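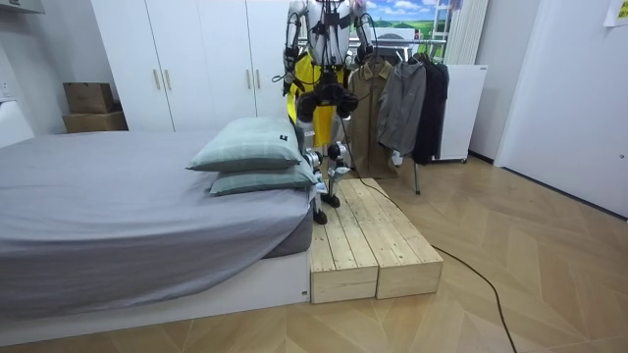

Second morning on the boxes. Mỹ Đàm says the extra height solves the reach to the bed. I say it gives us two more things that can shift. Went over the screws in the left box before power-up anyway and snugged down 2 of them. She wrote "platform checked" in the log, which is generous.

Brultine's setup sheet for the arms has 49 lines and I trust maybe half. It wants the wrist zeroed before the shoulder. Did it their way, got an offset, did it my way, got a smaller one. Kept mine and wrote down both. 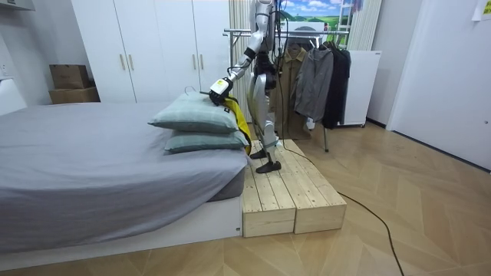 Grip force is the other argument. The sheet says 6 for fabric. It doesn't say which fabric, or what happens when there's a pillow underneath pushing back. I'd rather start low and creep up. Mỹ wants to leave it at 6 and fix the approach height. We'll see, probably tomorrow.

Cable still bothers me. It goes down over the box and off across the floor where anyone coming from the door can step on it. Asked Grututness for a longer one in April and got a brochure. 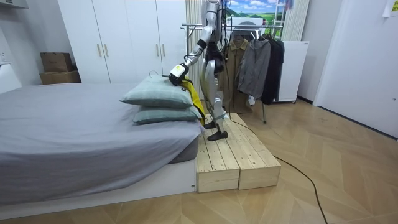 Right gripper on the yellow cloth, top pillow dented.

To do: strap the cable bundle higher, recheck the wrist zero cold, ask who has the small hex keys.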